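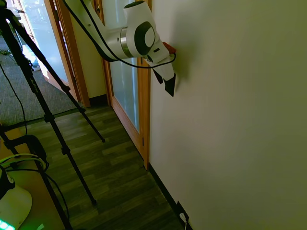
Boletim Prerketeck, 26 de dezembro de 2024
Segurança e manutenção

O braço tocou na parede: o que sabemos até agora

No ensaio do projeto Pumuno tivemos uma falha que merece ser contada com algum pormenor. O braço estava a fazer aproximações lentas junto da parede do corredor e, no ciclo 231, devia ter parado antes do plano de segurança. Não parou. Os dedos da garra encostaram à parede, o controlador detetou o esforço e entrou em paragem de proteção. Ninguém ficou ferido e a pintura não tem marca. O contacto foi feito com velocidade reduzida, e por isso o som foi tão discreto que a pessoa sentada à secretária só percebeu o problema quando viu a mensagem no ecrã.

Escrevo esta nota para os colegas que não estavam presentes, mas também para a equipa de Clultside, que vai receber em breve uma montagem parecida com a nossa. Peço desculpa se repito coisas que já foram ditas na reunião.

O que encontrámos no registo

O registo do ensaio tem 2462 linhas e foi lido do princípio ao fim por duas pessoas, separadamente. As duas chegaram ao mesmo ponto. Depois da última mudança de ferramenta, o ponto central da garra não foi atualizado no programa de movimento. O controlador continuou a calcular a distância como se a ferramenta fosse mais curta, e o plano de segurança, que existia e estava ativo, protegia o punho mas deixava os dedos de fora.

Isto explica o toque, mas não explica tudo. Alguns ciclos antes do contacto há um aumento pequeno e regular no binário da última junta, que aparece sempre na mesma orientação. A nossa primeira ideia foi atrito interno. Desmontámos a proteção, verificámos, e não encontrámos nada de anormal. A segunda ideia, que hoje me parece melhor, é o cabo.

O cabo preto desce ao longo do braço e dá a volta ao punho. Fizemos assim em agosto, quando o robô trabalhava sobre a mesa e quase não rodava a última junta. Para aquele trabalho a folga chegava bem. Junto da parede, o punho tem de rodar muito mais e a mesma volta de cabo fica esticada numa das orientações. Um cabo esticado puxa, o controlador sente uma força que não conhece, e o limite de esforço tem de ser mais alto para o robô não parar a cada momento. Foi precisamente o que alguém fez: o limite tinha sido subido para o ensaio poder continuar, e a alteração não foi escrita no caderno.

Temos então dois erros que se ajudaram um ao outro. Com a ferramenta bem definida, o braço não teria chegado à parede. Com o limite no valor original, a paragem teria vindo mais cedo e com menos pressão nos dedos.
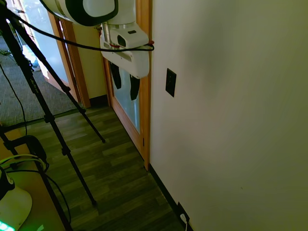 Um colega de Isah escreveu-nos que tinha passado por uma situação semelhante e que, na opinião dele, estamos a dar demasiada importância ao cabo. No caso dele o esforço também variava com a orientação, e a causa era a massa da garra, que estava mal introduzida na configuração. Recomenda pesar a ferramenta completa, com o cabo e os dedos, antes de mudar o percurso de qualquer coisa. Perguntou ainda por que razão o robô estava a ser ensaiado a tão pouca distância de uma parede, se havia espaço livre do outro lado.

Agradeço as duas observações. Sobre a massa, ele pode ter razão, e vamos pesar tudo na próxima semana. Só não creio que seja a causa completa: uma massa errada daria um desvio em várias orientações, e nós vemo-lo apenas numa. Quando soltámos o cabo à mão, com o braço parado e a alimentação dos motores cortada, e repetimos depois o movimento com mais folga, o pico desceu bastante. Não desapareceu. É possível que tenhamos as duas coisas ao mesmo tempo.

Sobre a parede, a resposta é que o Pumuno trata de trabalhos perto de superfícies verticais, e um ensaio no meio da sala não nos ensinaria muito. Mas aceito a crítica na parte que nos toca. Podíamos ter começado com um painel de espuma, que cede, e passar à parede verdadeira só depois de confirmar as distâncias. Há também a questão da passagem. O corredor tem portas, e o tripé ocupa parte do chão. Quem entra com pressa fica com pouco espaço para se afastar, e eu próprio já tropecei numa perna do tripé com uma chávena na mão.

O que muda desde já

A distância mínima de aproximação passa para 119 milímetros, medidos a partir da ponta dos dedos. Será mantida até o ponto central da ferramenta ser confirmado por duas pessoas, com a régua e não apenas no ecrã. Sei que esta distância torna alguns ensaios impossíveis, e a equipa já se queixou. Por agora fica assim.

O limite de esforço voltou ao valor de fábrica. Quem precisar de o alterar deve escrever no caderno o valor antigo, o valor novo e o motivo, e repor o antigo no fim da sessão. O caderno está na gaveta de cima – o de capa cinzenta, porque o outro é das encomendas.

O cabo vai ter um percurso novo. Estamos a experimentar uma volta mais larga na zona do punho, presa mais acima no braço. O risco desta solução é a volta ficar solta e prender-se em alguma coisa durante o movimento, por exemplo na moldura da porta. Antes de a aceitar, faremos o percurso completo em velocidade mínima, com uma pessoa ao lado do botão de emergência e as portas do corredor livres de passagem.

Os cabos que estão sobre a secretária também precisam de arrumação. Não tiveram culpa neste incidente, mas perdemos alguns minutos a descobrir qual deles pertencia a quê, e num caso mais sério esses minutos fariam falta. As etiquetas já foram pedidas.

O que ainda não sabemos

Não sabemos desde quando a ferramenta estava mal definida. O braço tem mais de 272 horas de funcionamento e a cópia da configuração mais antiga que conseguimos recuperar já traz o valor errado. É provável que tenha havido outras aproximações demasiado curtas que passaram sem contacto por simples sorte. Se alguém guardou uma cópia anterior, mesmo incompleta, por favor envie para a caixa da manutenção.

Também não sabemos se os dedos ficaram desalinhados. À vista parecem bem, abrem e fecham sem ruído, mas a medição de paralelismo só se faz com o calibre que está emprestado a Clultside. Até ele voltar, a garra não deve ser usada para peças de precisão.

Os ensaios junto da parede recomeçam quando o cabo estiver montado e a ferramenta pesada. As inscrições para as sessões da manhã continuam abertas na folha habitual, e quem tinha sessão marcada para o corredor mantém o seu lugar na lista.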